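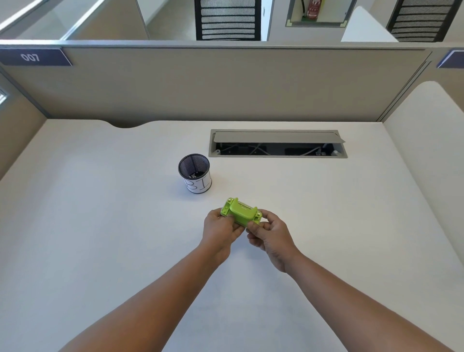 How long before a retreat do the mats need to be at the venue?

Four days, if they go by the ferry freight. Three is cutting it close and depends on the boat running.

**Thursday, February, workshop notes, Gosano week**

Spent the morning on mats and bolsters for the Gosano yoga holiday. Went through the stock that came back from Kirkthorpe in the fall. Most of the mats are fine. The thin blue ones have started to shed at the corners, so I put them in the pile for the outdoor terrace, where people drag them over stone anyway. Bolsters smell of the storage unit. Covers off, washed, hung on the back line. Fillings aired by the door.

Washing notes, for whoever does the next lot:

- Covers at 70 shrink. The zippers pucker and the filling goes back in badly. Cool wash only.
- No fabric softener on the straps. They slip in the buckle afterward.
- Mats: diluted vinegar, wipe, wipe again with plain water, hang over the rail with the top side out. Do not roll until the next day.

Evdokia Theodorakopoulos called at 2 about the room plan. The Panagiotou house has given us the upper hall for the morning class but wants it back before lunch, so the restorative session moves to the terrace or to the small room by the kitchen. She prefers the small room. I said the kitchen noise would be a problem, and she said the cook starts later on class days. Leaving it with her.

Still open from that call:

- blankets for the small room (floor is tile)
- who meets the late ferry
- whether the swim on the rest day needs a guide or only a boat

Spyros Manolakis wants to try a cork block in place of foam this season. I stood on a couple of his samples. Heavier, and harder under the back in a supported bridge, but they don't tip over. Freight weight is the trouble. My vote is cork for standing work and keep the foam for anything lying down. Spyros disagrees and will write his own note.

The Danville group asked again about arriving a day early. Told them the rooms are not ours until the afternoon of the first day and sent the name of the guesthouse on the harbor road. Their leader also asked for a later first class. Fine by me, the light in the hall is better then, but breakfast would have to shift and I have not asked the house.

Packing order for the crates, changed from last season: straps and blocks at the bottom, bolsters flat over them, eye pillows in the lidded box. Mats travel separately in the long bags. Tie the bags at both ends this time.

Left to do: label the long bags, find the second pump for the air beds, ask Evdokia about breakfast.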